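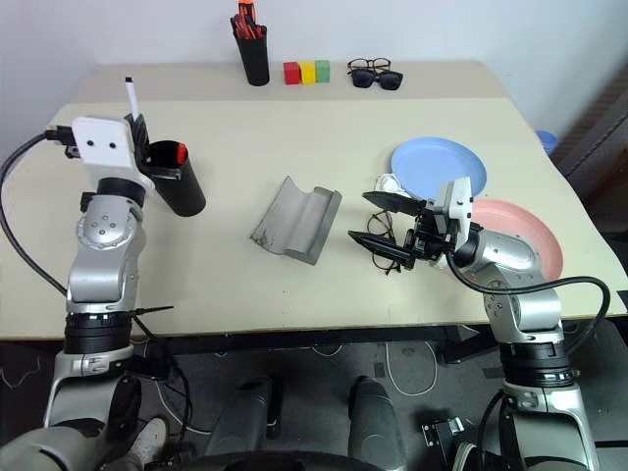

The cable that let go at cycle 334

We had such a good run going on the two-arm table before the holidays! Urnico, our tidy-up project, had been clearing desk clutter all afternoon: glasses, cups, plates, that curved gray piece everybody likes to put in the middle because it gives the grippers a hard time. Then, on cycle 334, the right arm stopped dead on its way down to the table, and two seconds later the gripper opened all by itself.

Nothing broke and no one was hurt. It did give Stella Barasa a start, as she was standing at the table with her hand out to move a plate. She hit the stop button, wrote down the time and left everything where it was, and that made the rest of this story so much easier to work out.

Hiyori Sugiyama pulled the logs the next morning and found the gripper had dropped off the bus and come back 50 times in the last hour before it quit. Fifty! Each dropout was too short to trip the alarm, so the arm simply carried on. The cause was a connector at the wrist end of the gripper cable. The loop had been tied a little short when we moved over from the old Brokby stand, and every time the forearm reached across toward the left side it tugged on the plug. 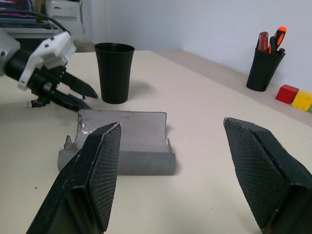
The worse half of the problem was ours. When the gripper came back after a long dropout, it ran its startup routine, and the startup routine opens the fingers. That's fine on an empty bench with the arm parked, but a bad idea with something in its grip and a person close by. Erasto Kioko has rewritten it so the gripper now holds its last position and waits for someone to press resume. Any dropout at all raises a warning on the screen, and three in a minute stop both arms.

Upendo Rotich re-tied the cables on both sides with a longer loop (lovely neat work, go and have a look) and we ran 275 cycles on the new setup with no dropouts. I was grinning like a fool by the end of it.

A few things to know if you're using the table:

Hands stay off the tabletop while the arms have power, even when they're standing still. Press stop first.

Give the wrist plugs a gentle push before your first run of the day.

If you see the dropout warning, tell Hiyori, even if it clears.

The Kolside table has the same cables and the old startup routine, so please leave it switched off until Erasto gets to it. He's hoping for early February.

Chepkoech Mohamedi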